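Drosdale Allotments: Frequently Asked Questions

Last updated 1 May 2021

How do I apply for a plot?

Fill in the form on the Apply page or pick up a paper copy from the site hut at Plokach Lane. You need to live within the parish boundary and be aged 18 or over. One application per household is allowed. We will write to confirm that you are on the list, normally within a fortnight.

How long is the waiting list?

There are 172 plots across the two sites and 193 households waiting. Plokach Lane moves faster than Skerketti Field, as it has more half plots. If you tick "either site" on the form you will be offered whichever comes up first. You can turn down one offer and keep your place. After a second refusal you go to the bottom of the list.

How big is a plot?

A full plot is 250 square metres and a half plot is 125. New tenants are always offered a half plot. You can ask for a full one after two growing seasons.

What does it cost?

Rent is charged by the square metre and is payable in advance each year. The current rates are on the Charges page. Water is included. There is a refundable key deposit, and you can pay by bank transfer or cheque. We no longer take cash.

Can I put up a shed or greenhouse?

Yes, with written permission. Sheds may be up to 2.4 metres by 1.8 metres and greenhouses up to the same size. Neither should stand on a concrete base. Please send a rough sketch showing where it will go, and wait for a reply before you order anything.

Is there somewhere to keep tools?

Many half plots have no shed. Lockers can be rented at Plokach Lane, but there are none at Skerketti Field. Tools left out on a plot are left at your own risk, and our insurance does not cover them. Mark larger items with your plot number.

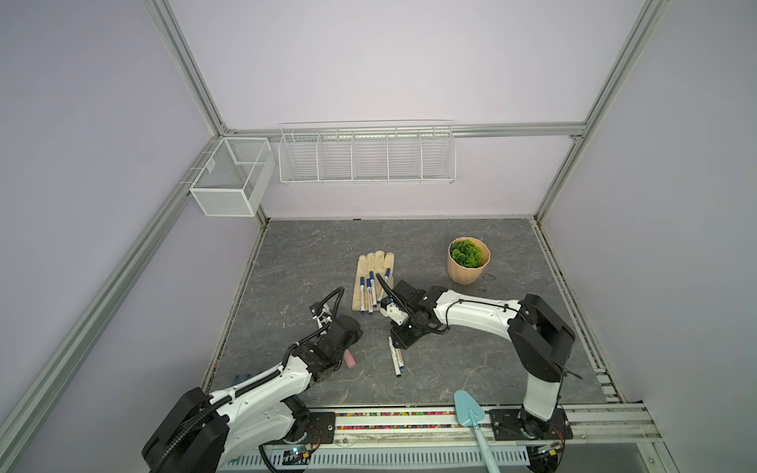
Petrol, paraffin and weedkiller must not be kept in the lockers. If you have a shed, small amounts of fuel may be kept there in a proper can with the lid on. Locker rents run from May to the following April and are not refunded if you leave part way through.

When is the water on?

The troughs are filled from May until the first hard frosts. Hoses may be used to fill a water butt but must not be left running. Each trough has a 1,000 litre tank behind it, and these are slow to refill on warm evenings, so expect a wait at busy times.

Are bonfires allowed?

Only from November to the end of February, and only for dry plant waste from your own plot. Do not bring anything in from home to burn. Diseased potato and tomato plants should be bagged and taken to the tip.

Can I keep hens or bees?

Hens are allowed at both sites, up to six per plot, and no cockerels. Bees are allowed at Skerketti Field only, along the northern hedge. Beekeepers need to show proof of insurance.

What happens if I can't keep up with my plot?

Tell us early. We can hold a plot for up to three months in cases of illness or family trouble. Otherwise, at least three quarters of the plot should be under cultivation by the end of your first year. If it isn't, you will get a letter and then 28 days to make a start.

Can I pass my plot to a friend?

No. A plot goes back to the list when the tenancy ends. A partner living at the same address can take it over if they were named on the original form.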